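À propos de Grondent

Grondent développe des logiciels de commande et de perception pour bras manipulateurs. La société emploie 20 personnes et ne fabrique aucun matériel. Son code s'exécute sur les contrôleurs déjà en place chez le client.

Le premier domaine d'application est le tri de couverts et de vaisselle sur table.

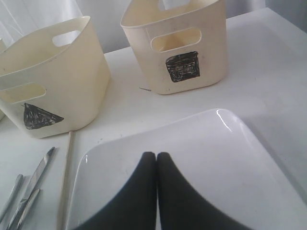 Trois modules composent l'offre, livrés ensemble ou séparément.

Cleronitz, perception

Cleronitz estime la pose des objets à partir d'une caméra embarquée au poignet. Les surfaces brillantes et les objets clairs sur fond clair font l'objet d'un traitement propre : les reflets spéculaires sont segmentés avant l'estimation du contour. Le jeu de validation interne compte 2797 prises, réannotées en janvier.

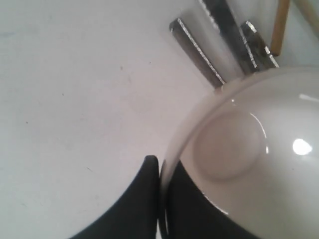
Bol blanc sur table blanche, vue au poignet.

Vishwakarma, planification

Le planificateur associe chaque objet à un bac de destination, ordonne les saisies et calcule les trajectoires sans collision. Les bacs sont identifiés par un symbole, par exemple un triangle ou un carré plein tracé au marqueur. En cas d'objets superposés, l'ordre de saisie est recalculé après chaque retrait. 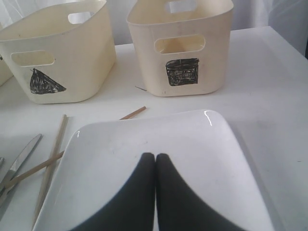 Eltine demande souvent si le planificateur peut tourner sans Cleronitz ; l'interface accepte en effet toute source de poses conforme au schéma publié, mais les covariances doivent être renseignées.

Commande

La boucle de commande règle l'ouverture et l'effort de la pince. Les objets minces et allongés, couteaux compris, sont suivis jusqu'au relâchement dans le bac. Un écart de position supérieur au seuil configuré suspend le mouvement et consigne l'état complet.

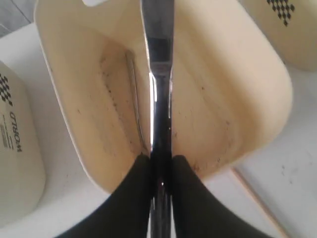

Outillage et support

Chaque version est accompagnée d'un rejoueur de journaux et d'un simulateur cinématique. Les versions majeures sont maintenues 3 ans. Les anomalies bloquantes reçoivent une première analyse sous 7 jours.

Page mise à jour le 13 décembre 2025.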